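How to Pre-Walk a Delivery Robot Route in the Simulator (and Hand It Off to the People Who Used to Walk It)

By the Denen route desk
Oct 15, 2019

I used to be a courier. Eleven-block loops, a bag on my shoulder, two pairs of sneakers a year. Now I sit at a desk at Denen and walk the same kind of loops in a simulator before the sidewalk robots go out on them, and at least twice a week somebody on the team asks me how I do it. So I'm writing it down, partly for the new folks coming over from the street crew and partly so I can stop typing the same message over and over.

You don't need to be a programmer for this. I'm sure not! You need to know what a bad sidewalk looks like, and if you've ever pushed a hand truck you already know.

What you need before you start

You'll want a login for Gisaseo (that's our simulator, if you're reading this from outside), a route number from dispatch, and the paper route sheet. Yes, paper. I tried doing my notes in the second window and I kept clicking the wrong thing and losing my spot. Print the sheet, grab a pen, and set aside an hour for your first one. I can do a short route in twenty minutes now but it took me most of a morning back in March.

Log in, pick your city block set, and turn the free camera on. Leave the robot parked for now. Everybody wants to hit Run right away because it's fun to watch, and then they've learned nothing except that it got stuck.

Step 1: Stand at the start and look at the ground

Drop the camera at the route start, down low. The default height is way up where a tall person's eyes would be and you'll miss stuff. Turn slowly and look at the pavement first and the buildings second. I'm looking for joints, patches, edges, stains, anything where the surface changes. Each of those gets a tick on the sheet and a couple of words.

Then look at the light. The software does shadows pretty well, and shadows matter to us because the ground finder can read a hard shadow line as a step. Under an overhang on a sunny day you get a nice crisp one, and that's a spot I always mark.

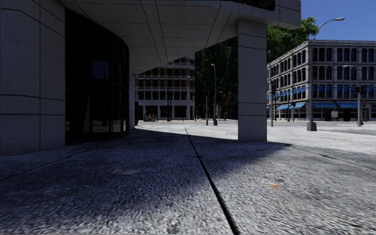
Route start under the overhang. Note where the shade ends past the pillar, and the black joint running toward us.

On this start I wrote down four things: shadow edge, big joint, pillar, lighter patch in the shade. I didn't write down the glass on the left, and I should have. Dark glass with a reflection in it is its own category on the sheet (box G) and I skipped right over it my first time through. Go back and check box G. I still have to remind myself.

Step 2: Find your landmarks

Couriers never navigated by street number. You went by the blue awnings, the newspaper boxes, the big lamp on the corner. Do the same here. Pick things that are tall or bright and that won't move, and write them in the landmark column in plain words. "Blue awnings, corner building" is perfect. Please don't write the object ID. When a robot stops at a real corner and a person has to walk out and find it, that person is reading your landmark column on a phone, maybe in the rain, and an object ID is no help to them at all.

I argued for this one pretty hard. The first version of the sheet had no landmark column because the robots don't use it. But we do! The recovery walkers do, and half of them are people I used to share a break room with.

Step 3: Move to the curb and do it again

Slide the camera out to where the open pavement heads for the road. Don't jump there with the map. Slide, so you pass over the same ground the robot will. If there's a joint that keeps going, follow it with your finger on the screen and see where it meets another one. Places where joints meet are where we log the most wheel bumps, so they get a circle on the sheet in place of a tick.
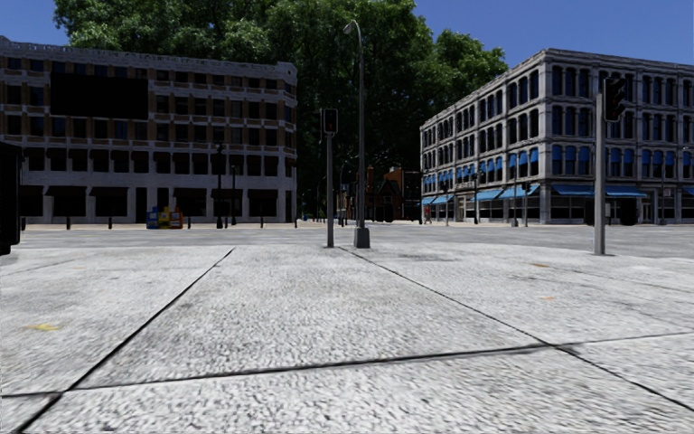 Out in the sun by the crossing. The circle goes where the cross joint meets the diagonal on the right.

Now count how many poles stand between you and the road. Counting is the job in this step, sorry, there's no way around it. On this one there are three I care about on our side: the signal pole left of the lamp, the lamp itself on its blocky base, and the signal pole on the right. Bases count as part of the pole. A robot is knee high, so the base is what it meets, and a fat square base eats up more sidewalk than you'd think from looking at the pole.

Look across the street too. The bollards in front of the tan building go in the notes even though we haven't crossed yet, and so do the blue, yellow and orange-red boxes. There's a tiny person way over by the shopfronts on the corner. Put people on the sheet as "foot traffic, far side" and move on. They're there to keep the planner busy and you don't have to track them.

One more thing to write up: anything that looks wrong in the model. The tan building has a big dark panel on the upper floors where you'd expect windows to carry on like the rest. It won't bother a robot, it's way up off the ground, so it goes in box M (model problem, low priority). If you see something like that at ground level, it's high priority and you message the map people before you run anything.

Step 4: Run it slow

Okay, NOW you can hit Run. Set the speed to quarter and keep your pen in your hand. You're checking your own ticks and circles against what the robot does. Did it slow down at the shadow line? Did it go wide around the pillar or squeeze by? If it hesitates somewhere you didn't mark, add it and put a star next to it. The stars are my favorite part, because that's where you learn what the machine sees that you don't.

Do three slow runs, then one at normal speed. Change the sun setting between them. Morning and late afternoon will move the shadow edge a good long way, and I've had a route that was fine at noon and a mess at four.

Step 5: Write the hand-off note

This is the step people rush. The hand-off goes to the walker on shift, and it should be short enough to read standing up. Mine has the route number, the trouble spots in order, the landmark for each, and where to stand safely if you have to pick the robot up. That last line isn't on the official form — I write it at the bottom by hand and I wish you would too.

What it's like doing this instead of walking

I get asked this more than I get asked about the software, so okay.

When the robots came in, our depot had 11 couriers. Five of us moved to the route desk or recovery, a few went to the long-haul side at Congate, and the rest left. I'm not going to pretend that was a great month. My knees like the new job. I miss being outside, and I miss the guy at the sandwich counter who knew my order, and I've put on some weight.

What I'd tell anybody whose workplace is getting machines is to ask early who writes the instructions for them. At our place it was going to be an outside firm. A couple of us went in and said look, we've got 177 routes in our heads, and they let us try one. My first sheet was terrible and it still caught a bad curb the map had missed. That's pretty much how there came to be a route desk at all.

The pay is the same, in case you're wondering. The overtime is less. We asked for a rule that desk people go out and walk a real route every other week, paid, and we got it, and I think it makes the sheets a lot better. You forget fast what a slope feels like when you only see it on a monitor.

Quick fixes for common snags

Camera falls through the pavement: you've got collision turned off. Toggle it in the view menu and reset to start.

Robot won't leave the start: check that the battery setting isn't at zero. It defaults to zero on new logins and I couldn't tell you why.

Everything is dark under the overhang: bump the exposure for your own viewing, but put it back before you run. The robot's cameras share that setting.

Sheet full: staple a second one. Don't write smaller.

Comments

sidewalkpete
We do something close to this at Ó Néill but nobody lets the drivers near the sim. Going to show my supervisor the landmark column. Do you do curb ramps as a tick or a circle?

Route desk (author)
Circle, always. And write which way it tilts if you can tell.

marla_k
Were you scared for your job when they announced it? We just got the email at my warehouse.

Route desk (author)
Yes, very. Ask them what training is paid and get the answer in writing. Good luck to you.

boxlunch260
The battery thing got me for a whole afternoon. Thank you!!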